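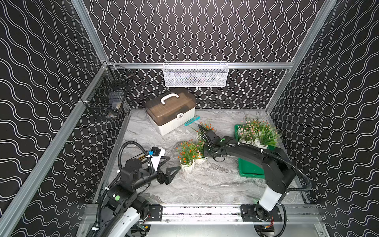
Ebuka Isah asked whether the plants should stay grouped by flower color once they leave the work surface, or be mixed on the shelves as they were in March. He preferred grouping, as mixed rows took longer to check against the stock list.

Damilola Aliyu replied that the Flondemdale order is written by color and that grouping would match it. Agreed: orange and pink to be kept apart up to the point of packing.

Item 2. Trays
The green plastic tray is in use for the pink-flowered plants. The orange-flowered plants have no tray assigned. D. Aliyu to request a second tray of the same type from Anozie. Until it arrives, orange plants are to be placed directly on the marble-patterned surface and moved one at a time, held by the pot. Lifting by the leaves has loosened stems from the foam.

Item 3. Tools
The utility knife is to be kept in the toolbox when not in use, blade retracted. E. Isah noted that the latch should be closed before the box is carried. No objection.

Item 4. Wall baskets
Contents of the white and black wire-mesh baskets have not been listed. Proposal to reserve the white basket for tags and ties, and the black one for small tools. Carried over. E. Isah to write the list first.

Item 5. Stock
The Drurovness count stands at 2,061 artificial plants, all colors. Nearly 30 were returned from Dindau with chipped pots. These are to be repotted if white pots of the same size are available, otherwise written off. Damaged pots are to be entered on the return sheet under code 9.

Item 6. Other matters
Dusting of leaves before packing: dry brush only. Water leaves marks on the petals.

Next meeting at the same time. Actions with D. Aliyu (item 2) and E. Isah (item 4).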